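Godinik (television series)

Godinik is a historical fantasy drama series based on the novels of Irfan Purba. It tells the story of a clockmaker's daughter who finds that one night of her life repeats in a different century every time she falls asleep in her father's workshop. The series has 2 seasons and is known mostly for its loyal group of viewers, who compare each episode with the chapter it comes from.

Background

Purba wrote the first novel, Zotberg, while he worked as a night clerk in a hotel. The book has 537 pages and was refused by several publishers before a small press accepted it. The second novel, Hrynyshyn, continues the story from the view of the father, who has only a short part in the first book. Purba has said in interviews that he never planned a series of novels, and that the ending of Zotberg was meant to be final.

The rights for television were sold shortly after the second novel came out. Purba took part in the writing of the first season, but not of the second – he wanted to have time for a third book, which is still not finished.

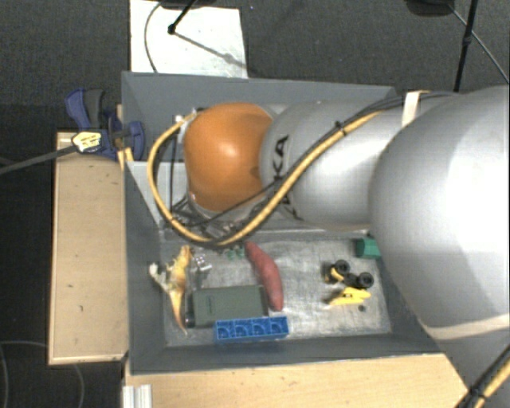
Plot and changes from the novels

The first season follows Zotberg quite closely. The biggest change is the order of the centuries. In the novel the heroine goes first to the oldest period and then slowly comes back to her own time, while in the series she moves between them without a clear pattern. The character of the ferryman, who dies early in the book, stays alive until the last episode of the season.

The second season uses only the first half of Hrynyshyn. Many readers were not happy that the letters between father and daughter, which fill 68 pages in the book, became one short conversation in a kitchen. Others liked this conversation and consider it the best part of the season.

Reception and fan activity

Critics praised the costumes and the slow rhythm of the first season. The second was received with less interest, and its middle episodes were called confusing.

The largest fan site is Gidadance, named after a village dance in the fourth chapter of Zotberg. It has an episode guide, a dictionary of the old words used in the dialogue and a discussion that opens after every new episode. The site's archive holds over 500 essays written by its members. New readers are asked to keep details from the second novel out of the discussions for the first season.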